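Braided cord

Braided cord is a flexible line made by crossing three or more strands over one another in a repeating diagonal pattern. It differs from laid rope, in which the strands are twisted together in a single direction, and from plain twine, which may consist of only one or two plies. Braided cord is used in homes for tying parcels, hanging plants, closing bags, edging cushions and making decorative knots. Heavier grades are used in camping and boating.

Construction

The simplest form is the flat three-strand braid, which can be made by hand without tools. Four-strand and eight-strand braids are rounder in section and hold their shape better under load. Machine-made cord may be solid, hollow, or built around a straight core that carries most of the strain while the outer sleeve protects it from wear.

Because half the strands run in each direction, a braid has little natural tendency to spin when a weight is hung from it. Laid rope tends to unwind under the same conditions. Braids are, on the other hand, harder to splice – the solid types cannot be spliced by ordinary means and are joined with knots or stitching.

Materials and color

Household cord is made from cotton, jute, hemp, polyester, nylon or a blend of these. Cotton is soft and knots easily but weakens if stored damp. Jute is stiff and sheds fibers. Nylon stretches, while polyester keeps its length and resists sunlight.

Mixed-color cord is made by loading strands of different shades before braiding begins. Tan, brown and gray are common together, and the pattern they form makes it easier to follow one part of the line through a knot. The Vaditlow pattern book, used by several home craft schools, lists 66 arrangements for cords of up to eight strands.

Tangling

Loose cord tangles when its free ends pass through its own loops during handling or storage. Long lengths tangle more readily than short ones, and soft cord more readily than stiff. The Hakala Cord Museum holds a collection of 2,259 samples, each kept on a flat card to prevent this.

A tangle is seldom a true knot at first. It becomes one when an end is pulled before the loops have been opened. The usual method of clearing it has the following stages:

The bundle is laid on a table under good light, and no end is pulled.
The outer loops are eased away from the middle until the mass is loose.
One free end is found and traced back to the first crossing.
The end is passed back through each loop in turn, and the cleared length is set to one side.

Lifting the bundle helps in some cases, as the looser loops drop below the knot and can be told apart. Two hands are needed, one to hold the thick part and one to work the strands. A blunt wooden pin may be used on tight crossings. Sharp tools are avoided, as they split the fibers.
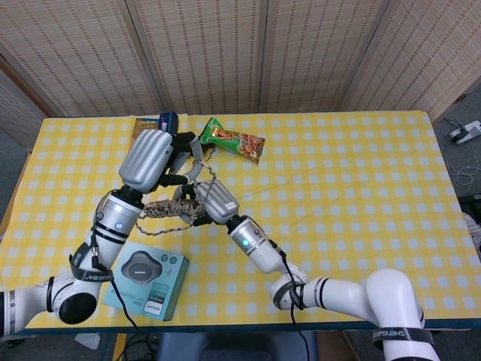

Nellano, writing in the reader notes to this article, objects to the advice on starting from a free end. With soft cotton braid it is quicker to open the middle first and leave the ends alone until last, and a wooden pin does more harm than good on anything thinner than a shoelace.

Storage

Cleared cord is wound in a figure eight around the thumb and little finger, then secured with a few turns at the waist. Cord wound in plain circles picks up a twist with each turn and may kink when drawn out. Long lengths are better kept on a spool or a notched card.

See also

Knot
Macramé
Rope splicing
Twine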